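Busik - observations de comportement chez les petits carnivores
Fichier LISEZMOI

Présentation

Busik est un jeu de données textuelles sur la chasse et l'alimentation des petits carnivores d'Europe : renard roux, fouine, hermine, chat forestier, genette. Chaque enregistrement correspond à une observation de terrain, saisie à partir d'un carnet papier puis relue. La version actuelle contient 1309 enregistrements, dont 515 décrivent une tentative de capture du début à la fin. Les autres portent sur des déplacements, des marquages ou des restes de repas.

Dernière mise à jour : 18 juillet.

Contenu de l'archive

observations.csv - le tableau principal, une ligne par observation
especes.csv - noms français et latins, avec le code à quatre lettres
sites.csv - les deux secteurs suivis, Cenine et Trindade
notes.txt - remarques des relecteurs, non structurées

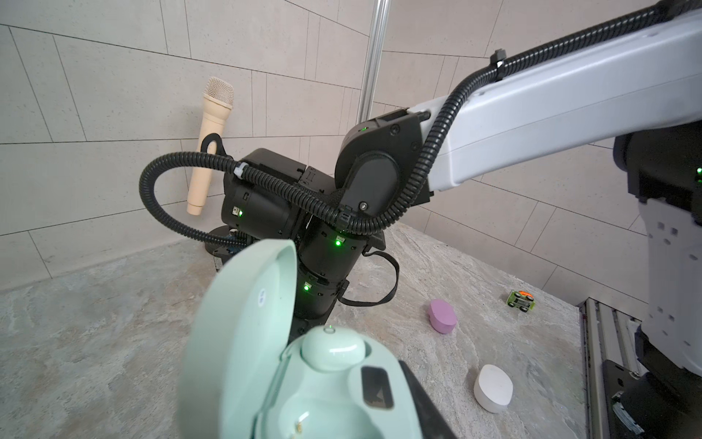 Les fichiers sont en UTF-8, avec le point-virgule comme séparateur. Les heures sont données en heure locale. Les cases vides signifient que l'information manque dans le carnet ; un zéro est une vraie valeur.

Champs principaux

code_espece : quatre lettres, par exemple VUVU pour le renard roux
secteur : C ou T
milieu : prairie, lisière, haie, sous-bois, bâti
technique : affût, approche, poursuite, fouille, mulotage
proie : groupe seulement (campagnol, lapin, passereau, amphibien, insecte, autre)
issue : capture, échec, inconnue
distance_m : distance entre l'observateur et l'animal, estimée à l'œil

Le mulotage désigne le saut du renard sur un rongeur repéré à l'oreille. Il a son propre code parce que les premiers carnets le rangeaient tantôt dans l'affût, tantôt dans l'approche. Ces lignes ont été reprises une par une. Quand le texte d'origine ne permettait pas de trancher, le champ technique est resté vide.

Limites connues

Les deux secteurs ne sont pas comparables sans précaution. Cenine est un plateau ouvert où l'on voit loin, Trindade un fond de vallée boisé - les poursuites y sont presque toujours perdues de vue avant la fin, et l'issue est notée inconnue. Le mois de février est surreprésenté pour le renard, très visible sur l'herbe rase. L'hermine en pelage d'hiver a pu être confondue avec la belette dans les carnets les plus anciens.

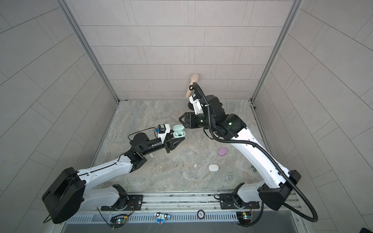 Les coordonnées précises ont été retirées. Le champ secteur suffit pour la plupart des usages, et les gîtes de chat forestier ne doivent pas pouvoir être retrouvés. L'altitude est arrondie.

Vérification

750 enregistrements ont été relus par deux personnes, les autres par une seule. Le champ relecture vaut 2 ou 1 selon le cas. Pour un travail sur les taux de réussite, il vaut mieux se limiter aux lignes à double relecture dont l'issue est renseignée.

Licence et citation

Réutilisation libre avec mention de la source : « Busik, observations de petits carnivores, groupe Jostadness ». Les corrections se proposent ligne par ligne, en indiquant l'identifiant de l'observation et la valeur souhaitée.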